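Ridura 发布家居收纳与小件用品回收配送标准化方案

2019年3月16日

Ridura 今日发布面向短租公寓及家庭式托育点的小件用品周转方案。该方案以统一规格的塑料收纳箱为流转单元，覆盖出库、配送、使用、回收、检验、再入库六个环节，适用于玩具、床头小电器、纺织小件及其他单件重量较低的非消耗品。方案由 Ridura 负责流程设计与系统运营，Fireck 提供仓储与干线运输，Mokier 承担箱体供应及维修。

短租及托育场所的小件用品长期存在登记粒度不一致的问题。同一物品在采购、入住检查和清洁交接三个环节中往往使用不同名称，盘点差异难以追溯。现行做法多以房间为登记单位，房间内物品一旦跨房调用，原有记录即失效。新方案改以箱为登记单位，物品与箱绑定，箱与场所绑定，房间信息仅作为附加字段保留。
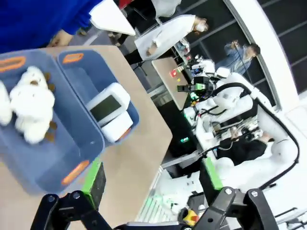

箱体规格是本方案的基础。标准箱采用单层侧壁，箱口设提手孔，可与现有货架和配送笼车配合使用。方案对同箱存放的品类作出限定：毛绒类与电子类用品应分格放置，例如白色毛绒熊置于一格，带深灰色屏幕的白色小型设备置于相邻一格，不得叠压。毛绒类表面易附着纤维和粉尘，电子类的接口及按键缝隙对此较为敏感，分格后可减少回收端的清洁工时。液体、易碎玻璃制品及含可拆卸纽扣电池的玩具不纳入流转范围。

标签部分沿用双码结构。箱码固定于箱体外侧，记录箱号、投用批次和维修次数；物码附于物品或其独立包装上，记录品类、入库日期和检验状态。两类编码在系统中分别维护，箱体报废时物码不变，物品报废时箱码不变。扫描作业以箱码为入口，操作员无需逐件读取即可完成交接，仅在抽检和差异处理时读取物码。

首批试运行自去年10月开始，地点为 Fireck 下属 Lü 仓，投入标准箱438只，服务场所18处。试运行期间，配送周期固定为每周2次，回收与配送共用同一车次。系统按场所记录箱体在外天数，超过40天未回收的箱体自动转入催收队列，由客户服务岗联系场所确认状态。

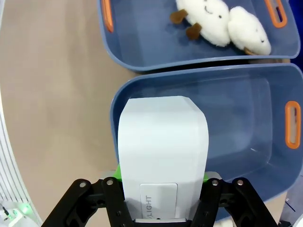

交接差异分为三级处理。一级差异指物品齐全但放置格位不符，由回收端直接纠正，不计入场所记录。二级差异指物品缺失或多出，由系统生成待确认单，场所应在下一车次到达前完成确认。三级差异指物品损坏或存在安全隐患，该物品立即停止流转，同箱其他物品须重新检验后方可放行。

检验规则按品类分别制定。毛绒类检查缝线、填充物外露及附件牢固程度，清洗后静置至完全干燥再行装箱。电子类检查外壳、显示、按键和供电接口，通电测试在装箱前完成，测试结果写入物码。纺织小件以称重和目视结合的方式判定，低于品类下限的予以剔除。所有检验项目仅设合格与不合格两种结论，不设让步接收。
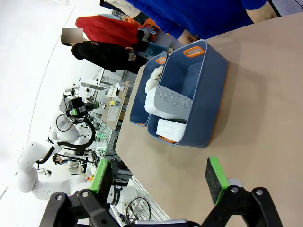 服务范围与接入条件

申请接入的场所应具备固定收发位置，并指定一个交接时段。收发位置须为室内平整地面或台面，避免阳光直射，与明火及水源保持安全距离。场所自有用品可申请并入流转，经 Ridura 入库检验合格后赋码，所有权不发生转移，系统中以单独字段标注。

费用由箱位费和检验费两部分组成。箱位费按在外箱数与天数计收，检验费按品类计收。因箱体自然老化产生的维修和更换费用由 Mokier 承担，不向场所收取。因使用不当造成的箱体破损，按折旧后余值结算。

数据接口同步开放。场所可通过文件导出或接口调用获取本场所的箱体清单、差异记录及检验结论，数据保留期与服务合同期一致，合同终止后按约定格式交付并删除。接口仅提供查询和待确认单回复两类操作，不开放编码修改权限。 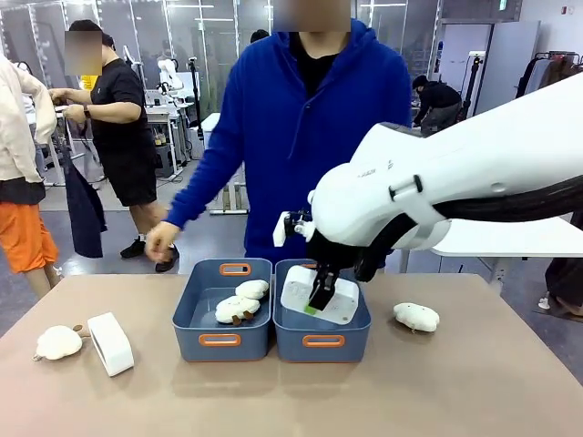
合同到期的场所应在最后一个配送车次前完成全部箱体的归集，未归集箱体继续按日计费至回收完成。自有用品的退还与箱体回收同车次办理，由双方在交接单上逐项确认。对退还物品的检验结论有异议的，场所可申请复检，复检由 Lü 仓另一班组执行。

下一阶段，Ridura 将在 Lü 仓增设独立的纺织类检验工位，并对箱码标签的耐磨性能进行对比测试。测试完成后，现有箱体的标签将随维修批次逐步更换，不另行召回。接入申请自发布之日起受理，按提交顺序安排现场勘查。

关于 Ridura

Ridura 从事周转类用品的流程设计与系统运营，服务对象包括短租公寓、托育点和小型展陈空间。

分享 (18)　评论 (2)

最后更新：发布当日

媒体联络：Ridura 传播部　|　版权所有 © Ridura　|　返回顶部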